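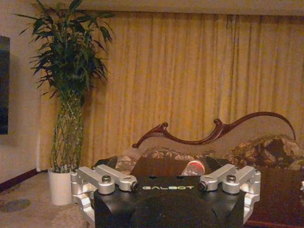 Doğukan Işık wants to know why anybody would put a night train back on the Dovollow to Clornencombe line when the day trains can't keep to the timetable as it is. He wrote in after my last column, and his email (it was long, and some of it was in capitals) ended by asking whether I had ever bothered to put that question to the people drawing up the plan.

Fair enough, Doğukan. I hadn't. So I printed your email and read it out loud to Palesa Engelbrecht, whose desk the night train plan has been sitting on since November, and she laughed at the capitals and then got quite serious.

"He's right about the day trains," she said. "I'm not going to argue with a man who stands on that platform every morning. The 7:32 has been late so often that people set their watches by how late it is. But the reasons it's late are almost all daytime reasons. You've got freight coming off the Orlandini works, you've got commuters, you've got one track and two places to pass. At one in the morning you've got a fox."

I should say that I grew up with the old night train. My grandmother would put me on it with a boiled egg and a coat that was too big, and I'd wake up in Clornencombe with the seat pattern printed on my cheek. So I am not neutral! I told Palesa that before we started and she said she'd never met anyone over forty who was neutral about it, and that this is part of her trouble.

"People come to the public meetings and tell me about their grandmothers," she said. "I love it, I could listen all night. Then I ask them if they'd buy a ticket this winter, and they tell me they drive now."

The plan, for anyone who hasn't followed it, is for one train each way, six nights a week, leaving a little before midnight and getting in by breakfast. It would use the existing track all the way through Griltgate, with sleeping cars bought secondhand and refitted. The regional transportation office likes it. The finance side of the same office doesn't, or at least didn't the last time anybody would talk to me. There's a rival idea, which is to take the same money and straighten the curves south of Griltgate so the daytime expresses can run faster. The two sides have been glaring at each other for the better part of a year.

I asked Palesa how much time straightening the curves would save.

"Seven minutes," she said.

I asked her to say it again.

"Seven. On a trip of more than five hours. And that's with everything going well, and with a contractor who finishes, and with the people who own the orchards agreeing to sell, and I've met those people." She shrugged. "Speed is easy to sell. A politician can stand next to a fast train. You can't really stand next to a train that leaves when everybody's in bed."

She started out as a signaler, which surprised me. I'd had her down as someone who came up through accounting, the way she talks about money. She worked the box at Griltgate for years, mostly nights, and she can still tell you which freight drivers would give two toots going past and which ones wouldn't. Xolani Zulu was the driver on the night passenger service for most of that time and she talked about him a lot, so afterward I called him up.

He's retired now and was in the middle of fixing a gate. He didn't mind talking while he did it, so a fair bit of my recording is hammering.

"They canceled it on a Thursday," he told me. "No band, no flags. I got in to Clornencombe and the fellow there said, that's it then. I said, what's it? He said, that's the last one. I still had my flask half full." More hammering. "I'd have liked to know. I'd have gone slower through the gorge, for one thing."

Would he ride it if it came back?

"I'd want to see who was driving," he said.

Back to Palesa, and to the numbers, which I find hard and she finds delicious. The survey her team ran over the winter got 974 answers. She was careful to tell me that the people who fill in a train survey are people who care about trains, so she didn't want me waving it around as proof of anything. Of all the answers, the ones she keeps going back to are from people traveling to the hospital in Clornencombe. Right now, if you live in Dovollow and have a morning appointment, you go the day before and pay for a room, or you get somebody to drive you through the dark over the pass.

"That was never in the old business case," she said. "Never. When they shut the service down they counted tourists and they counted students. They didn't ask who was in the seats with an overnight bag and an X-ray in an envelope."

I asked whether a night bus wouldn't do the same job for a lot less money, and I'll admit I thought I was being clever.

"There was a night bus," she said. "It lasted one winter. Have you been over that pass in the snow?"

I have. I changed the subject.

Money, then. The refit for each sleeping car has gone up twice since the plan was first drawn, and the fare has gone up with it. The current figure is 47 for a berth in a shared compartment, and 32 if you're happy in a reclining seat, which is a bit more than the day train and a good deal less than the day train plus a hotel. Palesa thinks the seat price is right and the berth price is too high. She's been told to leave it alone. She said this in the voice of somebody who is going to keep bringing it up.

"If you price the beds for people who want an adventure, you'll fill them in summer," she said. "I want them full on a wet night in the off season. I want somebody who's dull and tired and needs to be in another city by eight."

I said that sounded like me.

"Well, then I want you on it!"

Not everyone along the line is so keen. Charmaine Radebe lives near the track at Griltgate and she's worried about the noise, and when I passed that along, Palesa didn't wave it off. The up train and the down train would have to pass each other at Griltgate, because that's where the loop is, and that means one of them sitting there with its engine running for up to a quarter of an hour in the small hours. She'd like to see a power hookup put in at the loop so the diesel can be shut down. It's in the plan. It is also, she says, the sort of line that gets crossed out when a plan needs to be cheaper by Friday.

"If they take that out I'd have a hard time defending the rest of it to her," Palesa said. "I used to live on that street. I know what a diesel sounds like through a bedroom wall. It's in your teeth."

And then there's Kagiso Mokgethi, who leads the other camp, the curve straighteners, and who was perfectly nice to me on the phone even though I think he knew which way I lean. He says faster day trains would bring more riders than any sleeper could, and that you can't run a railroad on sentiment. He also said, and I wrote this down, that he and Palesa have lunch together most weeks and that people imagine the fight is a lot nastier than it is.

I put that to her.

"We do have lunch," she said. "He's a good engineer. If there were money for both I'd hold his coat while he moved the hill. But he's talking about people who already take the train getting there a bit sooner, and I'm talking about people who can't take it at all, with the times we offer now. I've said that to him over many, many sandwiches."

What about Doğukan's point, though? I didn't want to let that one slide, so I went back to it at the end. If the night train comes and the 7:32 is still late, won't people feel they've been handed the wrong thing?

She took a while over this one – long enough that I checked whether my recorder was still going.

"Yes, some will," she said. "And there's a real risk in it, too. If the night train comes in late it's taking up the platform at Dovollow just when his train wants it. We've put in half an hour of slack before the end so that doesn't happen. I'd like more. I'd rather it got in early and sat outside the station for a while with everyone asleep. But you can tell him I've read every word, even the loud ones, and that he should come to the June meeting and say it there. The people who want the plan killed will be there and the people who want it tomorrow will be there, and hardly anybody who just takes the 7:32."

The meeting is at the Griltgate depot, upstairs, and you don't have to sign up unless you want to speak. If you want to speak you need to get your name in a week ahead. Xolani says he may go if the gate's finished. Charmaine is going, and has told me she's bringing a recording of a diesel idling, which she intends to play all the way through.

I forgot to ask Palesa about bicycles, by the way, and three of you had written in about that. I've sent her a note. When she answers I'll put it in the next column, along with the fix for last week's, where I had the Orlandini freight running on Sundays. It doesn't.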